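Nulero Credit Survey Desk: a subscription that still leaves you with the spreadsheet

Reviewed by Evangelia Zacharopoulos

Nulero sells Survey Desk to people who read bank lending surveys for a living, or for part of it. The pitch is that it takes the published results on credit standards, loan demand and expected defaults, puts them on one scale and lets you compare countries side by side. I used it through one full survey round for a small research desk that covers lending to mid-sized companies. My view at the end is lower than it was after the sales call.

The price first. The single-seat plan is 2455 euros a year, paid up front, with no monthly option. For that you get the database, the chart builder and up to 3000 exports. We came nowhere near the export limit and I doubt anyone our size would.

Loading the data is quick. Search is decent. If you want the net percentage of banks reporting tighter standards on loans to small firms, you can have it on screen in well under a minute, with the question wording in a side panel. I liked the side panel more than anything else in the product. Wording changes between rounds, and most of the charts passed around in our business ignore that.

Then there is the "harmonized index," the feature Nulero talks about most. It converts answers from different surveys into a single score. The method note is 2 pages long and does not say how banks are weighted within a country. I asked support. The first answer pointed me to the method note. The second, from a Yao-tsung Yu on the data team, was polite and a good deal more useful: where the source gives no weights, each bank counts the same. That means a lender with a handful of branches moves the country score as much as the market leader. You may be fine with that. I would want it printed next to the chart.

The forecast tab I would skip entirely. It draws a line for credit growth three quarters ahead with a shaded band around it, and I could find no record of how earlier lines had done. My colleague Man-lok Man rebuilt the same chart from the raw series in an afternoon, without the band, and we used his in the October note.

Other complaints, smaller. Revised figures overwrite the old ones with no flag. Footnotes vanish when you export. The color scheme for "eased somewhat" and "unchanged" is nearly the same gray once printed. Log-in times out during lunch.

Compared with Tarkadham, which costs more and looks ten years older, Survey Desk is far easier to get around in. Tarkadham keeps every vintage of every series, though, and for anyone who has to explain last year's call to a credit committee, that settles it. We have gone back to Tarkadham.

Buy Survey Desk if you need tidy charts fast and someone else checks the numbers. If you are the one checking them, ask for a trial that spans a release date, and compare the before and after yourself. 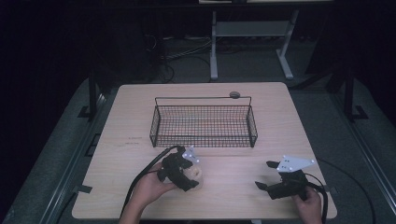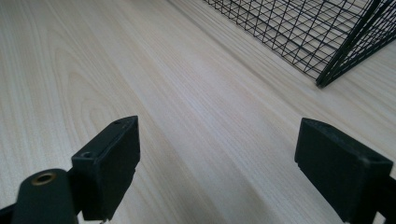

Black wire mesh basket on a pale wood surface, two views.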